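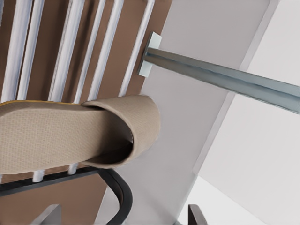

Khrystyna Tymoshchuk, owner and fit person at Redura

Fit questions I get every week (jeans and trousers)

How do I pick between two sizes in the Irneck jean?
Go down! I know it feels scary when you're standing there tugging at the button, but the denim has plenty of give and it'll relax over a few wears. If you carry more in the middle like I do, stay with your bigger size and have the waist taken in a touch.

What's the rise on the Brokby trouser?
It's 11 inches in front, so it sits right at my belly button (I'm short in the body, so it may land lower on you). I tuck everything into it.

Can you hem them for me?
Yes, and please let me — it's $15 a pair and I keep the original hem on denim if you ask.

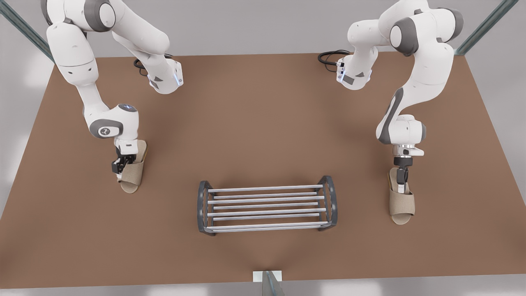
What length should I get?
Inseam is the one I could talk about all day. The Dmytriv wide leg comes long on purpose, and most people want it to just skim the floor in the shoes they'll wear most. So try them on with those shoes, please, even if they're house slippers! A flat pair like the beige ones here is a fair test for a full-length hem, and if you mostly wear heels you'll want to leave the extra length alone until you've tried those too.

Do you carry tall sizes?
In the Dmytriv, yes, black and ecru only. I'm hoping to have the Irneck in tall by July.

How do I wash them?
Cold, inside out, hung up by the waistband. I've put mine in the dryer when I was in a rush and they forgave me — the ecru pair did not.

Can I return something you've hemmed?
No, sorry. Unhemmed pairs can come back as long as the tags are on.

Recent posts
Three ways I wear the Brokby to work
Taking in a waist without that weird back pucker
Ecru denim and what to wear under it
Belts for high rises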